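The kitchen that is never the same twice

Usa Wattanapong has a low opinion of kitchens. More exactly, she has a low opinion of the kitchens that robots are usually tested in, which tend to be tidy, evenly lit and furnished with one mug.

"Give me a week and I can teach an arm to pick up that mug," she says. "Then somebody moves the toaster and it's all over."

Her answer, developed with Miroslava Hordiienko in a former seed warehouse at Zumalthorpe, is a piece of software called Lurnen, and its main talent is making a mess. Lurnen builds kitchens that exist only inside a computer. It picks a worktop, picks a floor, scatters things over both and hands the result to a simulated robot arm with a single instruction, such as lifting a cup. When the attempt is over the kitchen is thrown away and another one appears. An arm in training gets through 300 of them before lunch, and has never had to wash up.

The technique has a respectable name, domain randomisation, and a respectable idea behind it. If the thing that controls the robot has seen enough silly kitchens, a real one ought to look like just another silly kitchen. The trouble lies in deciding how silly to be. Early versions of Lurnen changed only colours, and produced an arm that could cope with a purple wall and was undone by a fork. Hordiienko's contribution was clutter, and she went about it with some relish.
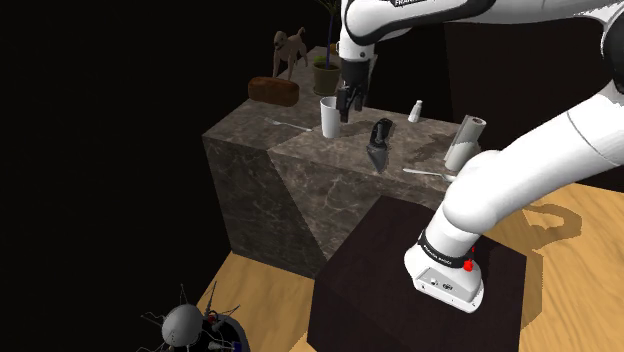
Reaching for the cup: a simulated Franka arm at a marble-patterned counter, with bread, cutlery and a dog figurine for company.

"People ask about the dog," says Hordiienko. "The dog is doing very important work."

What she means is that an object with no bearing on the task is the best test of whether the arm understands the task. Lurnen's store cupboard is full of such things, and the program has no sense of what belongs where. Knives stand up by themselves. Rooms go without walls. Hordiienko once spent an afternoon trying to teach it good taste and found that the robots it trained got worse.

How much worse, and how much better without taste, was settled in February. The pair trained two versions of the same controller, one on neat worktops and one on Lurnen's jumble, then let each loose on a real arm in a real kitchen they had borrowed from Kunwood, a firm that makes cupboards and was very nice about the scratches. Each version had 100 tries at picking up a cup. The neatly brought-up one dropped, nudged or missed it on most of them. The other failed 12 times.

Wattanapong is not about to order champagne. Two of those failures involved the arm closing its fingers with great confidence on nothing at all, and she still can't say why. A cup is also a forgiving sort of object. Sitthichai, the catering supplier that pays part of the bill, would like to see bowls, then stacks of bowls, then bowls with soup in them.

"Soup is a different department," says Wattanapong. Simulated liquid is slow to compute and behaves, in her words, like angry jelly. For now Lurnen's kitchens stay dry, and Hordiienko is adding tea towels, which she expects to regret.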